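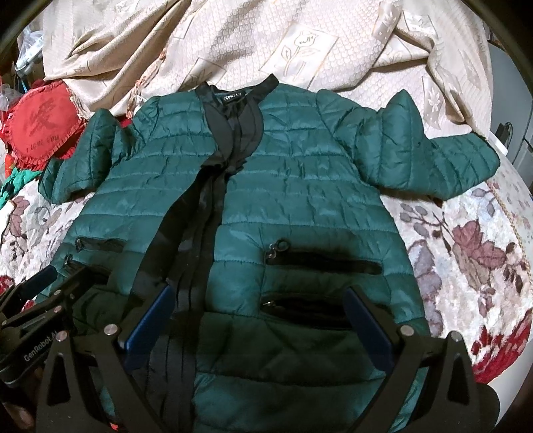
Chaimae Ouali asked whether a quilted jacket should be folded zipped or unzipped before it goes into the Kisteo storage sleeve. Either works, but the two methods give different pack sizes, and both are set out further down this page.

Kisteo Garment Sleeve, size M
For quilted and padded jackets, hip length

The Kisteo Garment Sleeve is a flat-pack storage cover for padded outerwear between seasons. It is supplied by Fimel as a single piece with a fold-over closure. The sleeve does not use a vacuum valve. Padding is held at moderate compression, which is easier on horizontal baffles than full evacuation and leaves fewer hard creases at the stitch lines.

Specifications

Length, closed: 29 in
Fabric: uncoated woven polyester
Closure: fold-over flap, two side-release buckles
Capacity: one adult jacket
Weight: 6 oz
Order code: 124-M
Color: gray

Preparing the jacket

Wash and dry the jacket according to its sewn-in care label. Padding must be fully dry through to the seams before storage. Press a baffle between two fingers at the hem and again at the underarm; any clumping or cool spot means more drying time.

Lay the jacket face up on a bed or a large table. Empty every pocket, including any horizontal chest pocket, where receipts and keys tend to stay flat and go unnoticed. Close the pocket zippers. Metal pulls left hanging can mark a nylon shell under compression, so turn each pull to lie along its own zipper tape.

Straighten both sleeves from shoulder to cuff. A bunched sleeve adds thickness on one side and the pack will not close square.

Folding, unzipped

Bring the two front halves together edge to edge without overlapping them. Fold the left sleeve across the body, then the right. Fold the hem up to the chest, then fold once more to the collar. Press from the hem toward the collar so air leaves through the neckline. This method gives the wider, flatter pack and is suited to drawers.

Folding, zipped

Close the front zipper to within a hand's width of the collar. Turn both sleeves behind the body and roll from the hem. The roll is shorter and thicker and fits an upright bin. The zipper adds some stiffness down the center, and a jacket with a heavy two-way zipper may need a second pass to roll evenly.

Ribbed collars and cuffs

Do not fold through ribbing. Leave the collar band at the open end of the sleeve, where compression is lowest. Stretched rib recovers slowly after several months under a buckle.

Storage period

Open the sleeve once midway through the season and shake the jacket out. Jackets packed in April and worn again in October need one opening. Allow a full day on a hanger before wear.

Compatibility

Size M sleeves stack in the Astcombe under-bed drawer and the Kisteo upright bin. Long coats require size L. The buckles are interchangeable between sizes and are sold as a spare pair under order code 91-B.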